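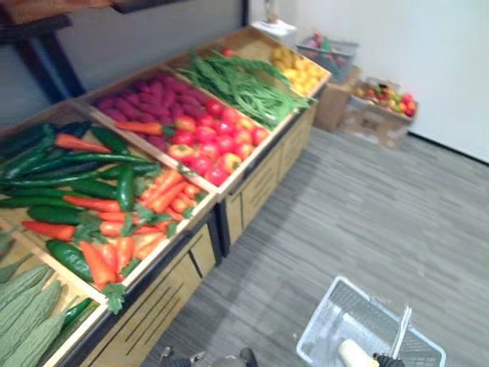

Wooden display stand with cucumbers, peppers and carrots.

Plimeck Radio Digest
Political talk and interview programmes in written English, every working morning

Product code: PRD 191
Publisher: Brambridge
Delivery: e-mail and reader's account
Licence: one office, up to 5 readers

Plimeck Radio Digest is a daily service for people who must follow what ministers, members of parliament and party speakers say on the radio in other countries, but who have no time to listen or do not know the language. Our editors listen to the evening and breakfast programmes, choose the parts which concern foreign policy, defence, elections and sanctions, and write them down in plain English. You receive the issue at 6.30 in the morning, UK time.

Each item begins with the name of the station and the programme, the hour of broadcast and the post held by the guest. After this comes a summary, and then the most important answers in full translation. We keep the question of the presenter too, since an answer can sound quite different without it. Where a guest has used a word which has two meanings, the original word stands in brackets.

We do not add comments. If a speaker gives a figure or makes a claim about another government, it is translated as it was said. When the ministry or the party later publishes a correction, you will find it in the next issue under the heading Corrections — with the date of the first item, so that you can put the two together.

What is included

Morning issue in PDF and plain text
Full translation of up to two interviews a month, at your request
Archive of 2,418 interviews, with search by country, office held and subject
Subject list, renewed each September
Alerts by e-mail for up to ten words of your choice

What is not included

Sound recordings. The rights stay with the stations, and we can only give you the link where a station has published the programme itself.
Television. Please see the Vora Screen Digest, which has the same form and can be ordered together with this one.
Printed issues. These were stopped and we do not plan to bring them back.

Length of items

A usual summary has between 150 and 300 words. Full translations are limited to 2,000 words per interview. For a longer text we will send you a price before we start the work.

Quoting from the Digest

You may quote from our translations in your own briefings and articles if you name the station first and the Digest second. To put whole items on a public website you need a separate licence. Schools and public libraries may apply for the Potgieter reading licence, which permits use on all computers in the building.

Ordering

The subscription runs for twelve months from the first issue. A trial of ten issues is free of charge and ends by itself. To order, use the form on this page and write the product code in the first field. If your office blocks attachments, please tick "text only" — the contents are the same, but the tables of votes are set out as lists.

Related products: Vora Screen Digest, Brambridge Guide to Parliaments, Plimeck Weekly Summary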